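Getting your desk ready for the move to Zarkham

From the office newsletter, Thursday, September 1, 2022

The lease on the Zikville building runs out at the end of November, and the move to Zarkham is now settled. Most of you have heard parts of this already in team meetings. This item puts the practical side in one place, with a few notes on how to set up your workspace once you get there.

Gøran Lindholm is running the move. Teodor Vik is handling equipment and Frøydis Solheim is handling furniture and floor plans. If your question is about where you will sit, write to Frøydis. If it is about what will be on the desk, write to Teodor. Please don't write to all three of them at once, as the same question then gets answered three times and not always the same way.

What is moving and what is not

The desks in Zikville are staying. They belong to the landlord, and most were in the building before we were. Zarkham has its own desks, all of them height adjustable, and they were tested by the facilities team in the spring. A few had slow motors and have been replaced.

Chairs are moving if they are in good shape. If your chair was adjusted for you by the occupational health service, tie a tag to the back with your name on it and tell Frøydis, so it ends up at your desk and not in the pool. Tags are in the supply room next to the envelopes. Chairs with torn seats or arms that no longer lock will be left behind and collected for scrap.

Monitors, docking stations and phones will be packed by the movers, Priedītis. You do not need to unplug anything. In the last move, in the accounting wing, several people took their setups apart the night before to be helpful, and the cables were sorted out over most of the following week. Leave it all connected and the crew will bag the cables with the screen they came from.

Laptops go home with you on the last day in Zikville and come back with you to Zarkham. The same goes for headsets, glasses, medicine and anything you would be upset to lose.

Keyboards and mice

This is the part that has brought in the most mail, so it gets its own section.

Shared desks make up a large part of the Zarkham floor plan, and shared desks mean shared keyboards unless people bring their own. After the survey in the spring, it was decided that everyone will have a personal keyboard and mouse, kept in your locker when you are away. You may keep the ones you use now. If they are worn out or you would like something different, Teodor has a stock to choose from, and you can try things out in the equipment room before you pick.

The main thing with a mouse is size. Your palm should rest on it without your fingers curling up tightly or hanging off the front. People with small hands often end up gripping a large mouse from the sides and steering with the wrist, and after a few hours they feel it in the forearm. People with large hands have the opposite trouble. Set the pointer speed a little higher than you are used to and give it two days. Less travel on the desk means less reaching.

Keep the mouse close. It should sit right beside the keyboard, at the same height, with your elbow near your body. If you never use the number pad, ask for a keyboard without one. It brings the mouse in by the width of a hand and costs the same.

Switching hands is also worth trying if your shoulder gets sore. It feels clumsy for a week. Ebbe Öberg in purchasing switched four years ago and now uses the left for the mouse and the right for writing, which suits the paper forms he still has to sign.
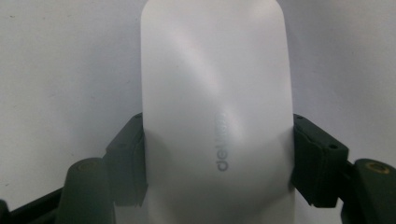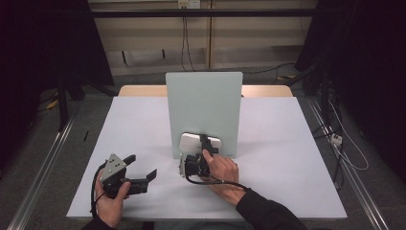
Wireless models need batteries, and batteries are the one running cost we would like to keep down. Turn the mouse off with its switch when you lock it away on Friday. Used batteries go in the red box by the stairs, not in the desk bin. There will be a box like it on each floor in Zarkham.

If you use a vertical mouse, a trackball or any other special device on medical advice, it is yours and moves with you. Put it in your personal crate.

The personal crate

Each person gets one crate. It is the gray type with a folding lid, and it holds more than it looks like it will. Crates will be stacked by the elevators at the start of the last week. Pack it, close the lid flat and put the label on the short side, where it can be read when the crates are stacked.

The label needs your name, your team and your floor in Zarkham. Write in block letters. Jihad Saliba has a drawer full of mail from the previous move that was meant for someone with a similar name, and he would rather not add to it.

Please do not pack:

Plants. They travel badly in a closed truck. Take them home or carry them over yourself.

Food of any kind, including sealed tins and tea.

Liquids, including hand cream and ink.

Papers with personal data on them. These go in the locked gray bins for shredding or in the sealed archive boxes, depending on what they are. If you don't know which, ask your team lead before the last week.

The insurance covers each crate up to 400 dollars. For anything worth more than that, take it with you.

Clearing out

It is a good time to throw things away. The archive in Zarkham is smaller than the one we have, with 3000 folders as the limit for the whole office. Teams have been given their share of that number and most will have to cut down. The retention rules are the same as always: contracts stay for the full period, and drafts and duplicates don't need to stay at all. Binders that nobody has opened since the last audit can usually be scanned.

The scanner on the second floor can be booked in half-day slots. It handles stapled pages poorly, so take the staples out first. There are two staple removers on the windowsill and one of them works well.

Old manuals, conference bags and catalogs can go straight into paper recycling. Office supplies you don't need go back to the supply room, where they will be sorted and sent over together. Please don't leave them on a table with a note saying they are free. We tried that in June and the table was never cleared.

Setting up your desk in Zarkham

When you arrive, your monitor and dock will be in place. Plug in the laptop and check that the screen and the network both work before you unpack anything else. If something is wrong, call the help desk at extension 551 and stay near your desk if you can. The help desk will have people walking the floors for the first three days.

Then take ten minutes for the chair and the desk. Start with the chair. Your feet should be flat on the floor with your knees at a right angle or slightly more open. Slide the seat so there are a few fingers of space behind your knees. After that, bring the desk to your elbows. When your hands are on the keyboard, your forearms should be close to level and your shoulders down.

The screen comes last. Put it an arm's length away with the top edge at eye level or a bit under. If you wear progressive lenses, go lower still, or you will spend the day with your chin up. The windows in Zarkham face west and the afternoon sun is strong on the upper floors, so turn the screen side-on to the glass. Blinds are on order.

Lamps are from Zornico and have a dimmer in the base. Press and hold to dim. A short press turns the lamp off, and it comes back on at the last setting.

The height adjustable desks have a memory button for two positions. On a shared desk, check where it is going to go before you press it, and move cups and open laptops away from the edge. Standing for a short while several times a day does more good than one long stretch in the morning.

Keep the top of the desk fairly clear. At shared desks it has to be cleared completely at the end of the day so the cleaners can wipe it down. At fixed desks they will only clean the surface they can reach, and they have been told not to move papers.

Getting there

Zarkham is 7 stops further out on the same bus line, so most of you will have a longer ride. The bus stops outside the main entrance. There is covered bike parking at the back of the building with a pump and a rail for locks, and the showers are on the ground floor. Car parking is limited, and permits will be handed out by need. The form is on the intranet under Facilities, and it closes two weeks before the move.

Your present key card will work at the new building. The code will not. New codes are handed out in person at the front desk, and you need to show ID even if the person at the desk knows you.

The canteen opens on the first day with a short menu - soup, sandwiches and one hot dish - and goes over to the full menu the week after. Coffee machines are on every floor.

Floor plans are posted by the elevators in Zikville and on the intranet. Frøydis will take changes to the seating until the end of September. Team leads will get the packing schedule by mail, and Gøran will be at the next staff meeting to answer questions about it.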